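Does co-training on cluttered tables help a two-arm policy, or am I just adding noise?

Posted in July by Begoñe Echevarría
Print this page | E-mail this page 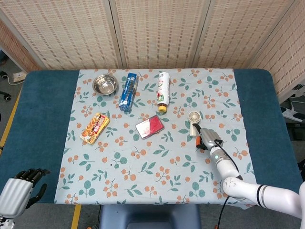 I've been working on a pick-and-place policy for a two-arm setup and I finally have a result I'm excited about, but I don't trust it yet and would love some outside eyes.

The idea is simple. We recorded 2,000 teleoperated episodes with one object on the table at a time (I'll call that set Hallow, after the folder name). Then we recorded 342 more with a whole spread of household stuff out at once, and the operator goes for one named item. The language prompt is short, like "pick up the fan." Same policy, same number of training steps, and in the second run we mix both sets in every batch.

The mixed run is so much better at going to the right object! With single-object data only, the policy reaches for whatever is nearest the gripper and pretty much ignores the prompt. Makes sense, it never had to choose. With the cluttered episodes mixed in, it picks the prompted object far more often, and it even does it with items that only ever appeared alone.

What bugs me:

1. The clutter set was recorded later, by operators who had more practice. Maybe I'm measuring smoother demos.
2. I sample half of each batch from the small set, so those 342 episodes get seen a LOT. The validation loss on them starts creeping up near the end.
3. Grasp success on the fan got slightly worse, even though target choice got better. It's a thin handle and a round head, and the policy now likes to close a bit too early.

Has anybody separated these effects? I'd rather find the hole now than after we write it up.

Answer 1 (marked helpful by the asker)

Great experiment, and I believe the main effect. We saw the same thing at Lunbridge with a drawer-sorting task. If every training scene has one object, the prompt carries no information the camera doesn't already give, so the network learns to skip it. You don't need much cluttered data to fix that.

For your first worry, take the late operators and have them record a batch of single-object episodes. Match the count to your clutter set and mix it in exactly the same way. If that run still grabs the nearest thing, practice isn't your explanation. It's a couple of boring afternoons but it will save you a whole page of arguing with reviewers.

For the second, try sampling the clutter set at a quarter of each batch, then at its natural share. Plot target choice and grasp success as two separate curves – please don't fold them into one success number. I did that the first time around and hid the most interesting part of my own result for a month.

On the fan, look at the wrist camera before you blame the mixing. Other objects close by change what the gripper sees in the last few inches. We masked out the neighbors in a handful of replays and fed those to the policy, and the early closing mostly went away. Yours could be different, but it's a cheap test and really fun to watch.

Also, shuffle the layouts between episodes if you haven't. Ours had a box in the same corner for the first 501 episodes and the policy used it as a landmark. Moved the box, and the arm went with it!

Answer 2

you need more data. 2,000 is small for this kind of policy, we use way more. also check your learning rate

Answer 3

Adding to the first answer, which I agree with. There's a nice trick we call the Lukáč swap in our group: keep the scene exactly as it is, change only the prompt, and run again. Do it for every object within reach. If the arm's first half second of motion is the same for all prompts, the language isn't getting through, whatever the final score says. You can run it offline on recorded frames too, with no robot time at all.

Does your second arm stay parked in all of the cluttered demos? If it does, I'd check whether the policy still moves it properly on tasks that need both. We lost some of that on our Bamow runs and didn't notice until much later.

Comment from the asker: Thank you, these are so good. Parked in most of them, yes – hadn't thought of that. Swap test is running tonight on saved frames and I'll post the curves when I have them.

Contact us | Copyright the site and its contributors | Back to top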